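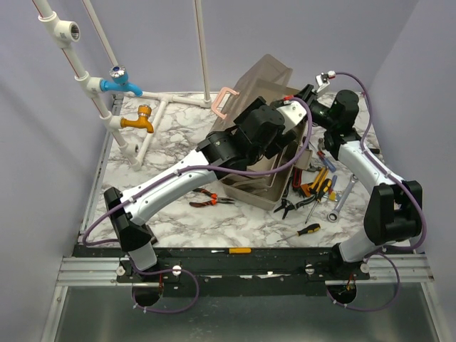
Shivam Dubey told me that sorting tools was the one part of the shift where he could let his mind wander, and he wasn't sure he wanted to hand it over. I wrote that down on a Friday and kept coming back to it while I went through the rest of my notes from Stamo, the plumbing repair shop where I did most of my fieldwork (Brarklow, the second site, gets its own section later on).

Before the arms went in, whoever closed up put the hand tools away. It took 22 minutes on a normal evening, going by the shop's own log, and people grumbled about it constantly. So I expected them to be thrilled! Some were. But a good many had used that time to talk through the day's jobs, and once the bench work moved to the two-arm cell the talking didn't move anywhere else. It just got shorter. Of the 764 remarks I coded, 125 were about this lost chat, far more than I had for fear of losing a job.

The other thing I noticed is how much small knowledge goes into a toolbox. Which tray do the screwdrivers belong in? Do the pliers go in the deep part with the hammer, or stay out for the next person? At Stamo there were three answers to that – all held pretty firmly – and the cell forced the crew to settle on one (Figure 3).

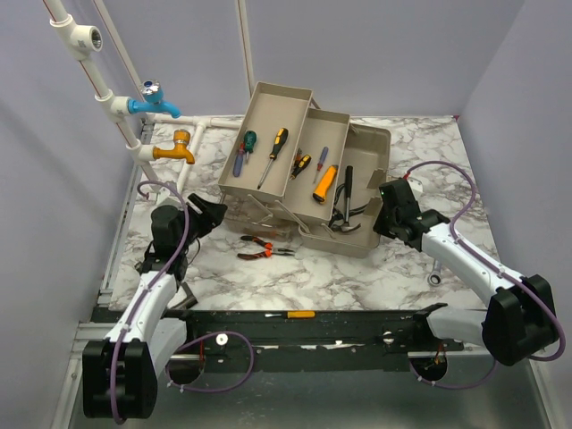 Figure 3. The cell at Stamo, with the toolbox trays fanned out and two pairs of orange-and-black pliers on the tabletop.

I found that settling on one was harder on the older hands, who had their own order and could find a wrench without looking. The newer people liked having a layout they could learn in a day. Giannakopoulos calls this "borrowed order", and I think the term fits, though I'd add that my crew kept borrowing it back – by lunchtime a few tools were usually in somebody's pocket again.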